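Policy does fine until the lever, then presses in the wrong spot. More demos or different demos?
Asked by Ridwan Menon in Learning from demonstration

Hi all, first question here so please bear with me. I'm training a two-arm setup on a coffee task, imitation learning only, no reward.

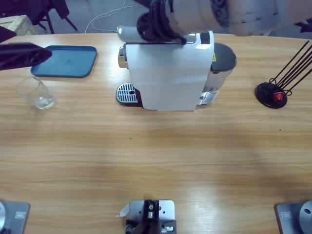 My training set is 406 teleoperated demos, all recorded by me over April. The policy reaches for the top of the machine nicely, but in a lot of rollouts the gripper comes down a little off the lever and then just keeps pushing, as if everything were fine. Training loss is lovely and low. I've been through Despina Papadopoulos's notes on the Vomora wiki and still can't decide whether to record more or change what I record. The rest of the team at Hendton says more. I'm tired — my wrists are tired too!

2 answers

Somkiat Nuchit
I'd hold off on recording the same thing again. I had this very problem with a cupboard latch, and my demos were simply too good. I never missed, so the policy had never seen what a miss looks like or how to get out of one. What helped was starting episodes from bad places on purpose: gripper a bit too far left, a bit too low, already touching the wrong part. Then I recorded only the recovery, which makes for short episodes and is much kinder on the wrists. Mix them in with your old set and retrain from scratch (fine-tuning on the recoveries alone made mine forget the approach). Also move the machine a little between episodes if you haven't been doing that. And please compare the two policies from the same starting positions, or you'll talk yourself into an improvement that isn't there. I did, for 2 weeks.

Vasilis Mladenović
Low loss doesn't mean much here. Try shorter action chunks? Ours went down to 6 and it stopped pushing blindly. Could be something else in your case, check the camera calibration too.

Comment from Ridwan Menon: Thank you both, so kind. Trying the recoveries first, and I'll report back.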